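Plaveck Scene Planner
Motion planning and grasp selection for tabletop manipulation, release 4 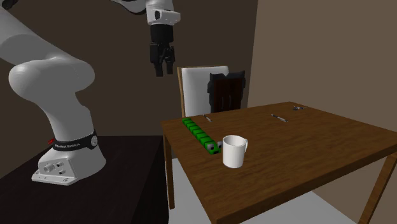 Dumitrescu

Plaveck is a planning library for single-arm work over cluttered surfaces. It takes a scene description, a list of target objects and a robot model, and returns a collision-checked path with a ranked set of grasps. The same planner runs against the bundled simulator and against a live controller.

Scene loading
Scenes are read from a plain text file. Furniture is treated as fixed geometry and small objects as movable. In the dining scene the table and both chairs are fixed; the mug, the toy snake and the utensils can be picked. Chair backs that rise above the table edge are included in the collision set by default.

Grasp ranking
Candidates are sampled on the object mesh and scored for clearance, finger opening and reach. Where two objects lie close together, as the snake and the mug do, the clearance score takes both into account. The sampler stops at 1000 candidates per object unless told otherwise. Thin objects lying flat, such as cutlery, use a separate sampler that allows for fingertip contact with the surface.

Path planning
Planning starts from any valid joint state — there is no required home pose. Paths are smoothed and then checked again at the finer step size. A failed check returns the pair of bodies in contact and the point on the path where it occurred.

Perception input
Object poses can come from the simulator or from Nureck, our pose estimator, sold separately. Both use the same message format. Poses older than the set time limit are rejected.

Test set
The release ships with 412 scenes and 2557 recorded planning requests. Results for each build are listed in the release notes.

Requirements
64-bit Linux, Python 3.10 or later. A graphics card is needed for rendering but not for planning.

Ordering
Single-seat licence: part no. LT-3711
Site licence: on request
Supplied by Lutard. Updates are included until the following July.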